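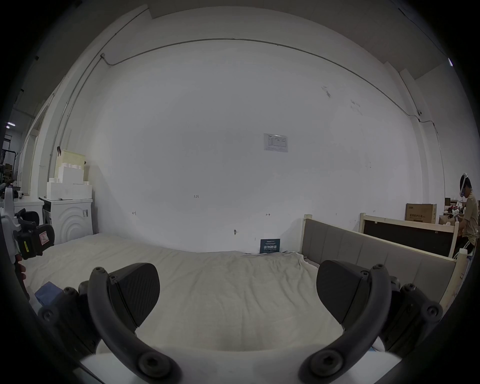

3.2 Bedding and sleep surface measures

Figure 2. A bed with a wrinkled off-white sheet. Sheet colour was recorded for each household but was not used in the analysis.

Bedding was recorded at the first home visit and again at the end of the study period. Pongsiri and Sayce's earlier diary work in Fulbridge asked people only whether they had been "too hot" or "too cold" overnight, and the answers could not be matched to what was on the bed. We therefore asked each participant to list every layer between the mattress and the body, and every layer above the body, in order. Layers kept on the bed but pushed to the foot before sleep were listed separately.

Of the 1,189 adults who returned the screening form, 733 completed the bedding inventory and at least one full week of the sleep diary. The remainder are left out of the results in this section. Participants who shared a bed filled in separate inventories, as partners often used different top layers. Where two people in the same bed disagreed about the bottom sheet, the interviewer's note was used.

Sheets were grouped by fibre into cotton, linen, cotton-polyester blend and other. Most participants could read the fibre from a care label. Where the label had been cut out or had faded, the sheet was coded as "not known" and kept in the counts but dropped from the fibre comparison. We did not ask about thread count after the pilot, in which very few people could give it and several gave the figure for a different set.

Sheet fit was scored by the interviewer on a scale from 1 (smooth, tucked on all sides) to 4 (wrinkled across most of the surface). Scoring was done before the participant straightened the bed, although some had clearly made it up for the visit. Agreement between the two interviewers was good at the ends of the scale and weaker in the middle, and for the models in Section 4 we joined scores 2 and 3.

Bedroom temperature was logged overnight on 14 consecutive nights. The logger was placed on the bedside table or, if there was none, on the floor beside the head of the bed. Floor readings were lower than table readings in the same room and were corrected using the offset given in Appendix B. Fans and portable heaters were noted in the diary, along with whether the window had been left open. In the January visits many participants slept under a top sheet alone, and for these nights the upper layer count was set to one.

Self-reported sleep quality was taken from the morning diary page, which was to be filled in within an hour of waking. Pages completed later in the day were accepted but flagged. Participants also noted each waking they could remember and gave a reason if they had one. The most usual reasons were heat, noise from the street, a child, and needing the toilet – pets were added as a separate category after the first batch of diaries came back.

Washing habits were covered by a single item asking how many nights had passed since the bottom sheet was last changed. This relied on memory and probably favours shorter intervals. We report it in Table 3 for completeness and do not include it as a predictor.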